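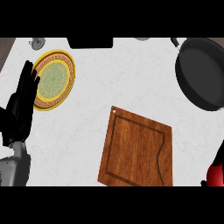
Review: The Miller's Daughter of Kurup, Annotated Reading Edition

Published by Sislow. Edited by Soo-ah Kang. Reviewed Jul 16, 2019, by Kiều Nghiêm for the Grurnen Reading Library.

The edition under review presents a village tragedy first printed in 1818 and long available only in worn library copies. It is intended for senior secondary classes and for adult reading groups. The library tested it with one such group over a period of three weeks in May.

The story

Maren, the daughter of a miller, refuses to swear before the parish that her brother set fire to the granary. Her silence is taken as proof of her own guilt. The older school readers treated her as a model of sisterly duty, and the play was taught for decades on that basis. Kang's introduction takes a different view. It argues that Maren keeps silent chiefly out of anger at the parish, and it points to the second act, where she is offered a private pardon and tears up the letter.

The argument is well supported as far as the second act is concerned. It is weaker on the ending. Maren's return to the mill in Act 3 is difficult to explain as defiance, and the introduction gives it a single paragraph.

The text

The editor follows the first printing and restores the scene at the ferry, which most later versions omit. Spelling has been modernized. Dialect words are kept in the speeches of the miller and the ferryman and are explained at the foot of the page. This arrangement worked well in group reading, as members did not have to turn to the back of the book. The glossary does repeat many of these notes and could have been shortened.

Ten discussion topics follow the play. Those dealing with the oath and the role of the pastor led to long and useful exchanges. Several others ask only for a retelling of the plot.

Production

The paperback is sewn and opens flat. Type is clear, and line numbers appear in the outer margin. The cover is plain and marks easily. Sislow has announced a first run of 2000 copies, with a hardcover to follow under its Skindasa imprint.

Assessment

The edition is recommended for purchase by school and public libraries. Teachers who already own the older reader will find the restored ferry scene sufficient reason to replace it. Reading groups should allow a separate meeting for Act 3, and group leaders may wish to prepare their own questions on the ending.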